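Bench Tips for Recording Suturing Examples

Issued by the Rellinholm Training Workshop
Revised December 15, 2018

These tips are for staff and visiting operators who record suturing examples for the Avska learning system. They assume that the reader has completed the console course and can place a simple stitch without help. Questions about the bench itself go to Lina Obeidat, and questions about labels go to Tarek Chidiac. 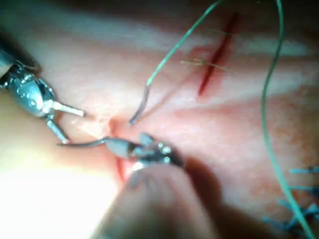
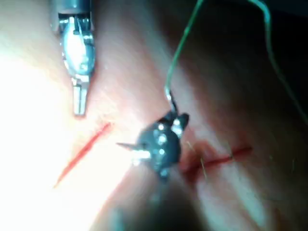
Two instruments, green thread and red incision lines at the practice surface.

Before recording

Set the lamp first. Glare on a pale surface can hide a thin thread or the tip of a needle, and the system learns from what the wrist cameras record. Lower the lamp one step at a time and check every camera view after each change. Some brightness at one side is acceptable if the incision to be worked remains clear.

Cut the thread to length before it goes to the bench. Long tails drift across the view and catch on the jaws. Keep the spool in the drawer.

Wipe the camera covers with a dry lens cloth. Paper towels leave lint and are not to be used.

During recording

One example is one stitch. Begin with both instruments in view and end when the thread has been pulled through and released. Do not stop the recording to adjust a chair, answer a question or change the lamp.

Work at an ordinary pace. Operators who slow down for the cameras produce pauses that the system will copy. Itziar Nieto reviewed 400 examples in May and found 44 with a long wait before the needle was grasped — all of them had to be trimmed by hand.

A dropped needle is not a reason to discard an example. Pick it up, continue, and mark the example "recovered" on the sheet. Recoveries are useful to the system and are kept in a separate folder. An example in which an instrument strikes a camera is marked "void" and repeated.

Change operators after 5 recovered examples in a row. The usual cause is tired hands.

Labels and storage

Write the label before starting the next example. It should give the operator, the pad number, the incision and the direction of the stitch. Use the short codes on the Tikwood card, which is taped inside the cabinet door. Do not invent new codes; Mr. Chidiac will add one on request.

The collection now holds 1338 examples. Copies are made to the Muriithi drive at the end of each session, and nothing is erased from the bench computer until Elias Zoubi has initialed the sheet.

Care of pads and needles

Store pads flat, with a sheet of waxed paper between them. Stacked pads stick together, and the surface tears when they are pulled apart.

Count needles out and back in. Used needles go in the sharps box, including bent ones.

Retire a pad when the edges of its incisions no longer hold a stitch. Write the date on the back and leave it on the lower shelf for Rania Khoury.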